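Pullolik Flat, Kitchen Corner: Table Clearing and Waste Sorting

Gallery compiled by Marama Grimshaw. February 19, 2018.

The kitchen at Pullolik has one low eating surface and one bin. Snack packaging collects on the cloth during the day and is cleared in a single pass. Film wrappers, tissue and lids go to general waste. Drink cans are held back for the metal crate in the hall. The Oneck building takes general waste on the ground floor only, so liners are tied before they leave the flat.
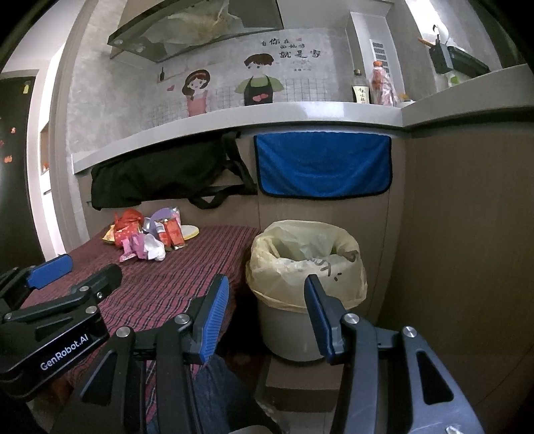

Liners come from Vasilakis in rolls of 300. The liner is folded over the rim by hand and left slack, with enough overhang to tie. A tight fit tears at the fold. Stock at the December check was 314, including the open roll.

Cloth is shaken out after clearing and washed separately. Dark colors bled in the first two washes and have been stable after that.

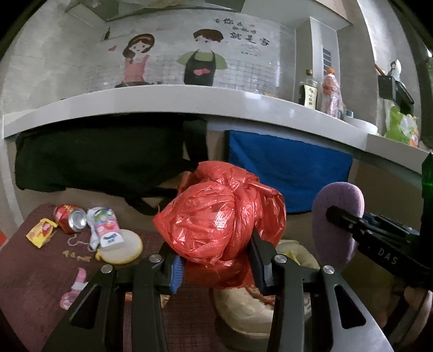

Metal is the fraction most often missed. Theano Ververidis keeps the building log, which lists 2,177 cans for last year against 1,492 the year before. Most of the increase is the small drink size. A can lying on its side among packets, like the red one on the maroon fabric, is easy to sweep up with the film, so cans are lifted out first. Dented cans are accepted. Bags knotted at the top are not reopened for sorting.

Next set: Breltlow, hall cupboard and crate.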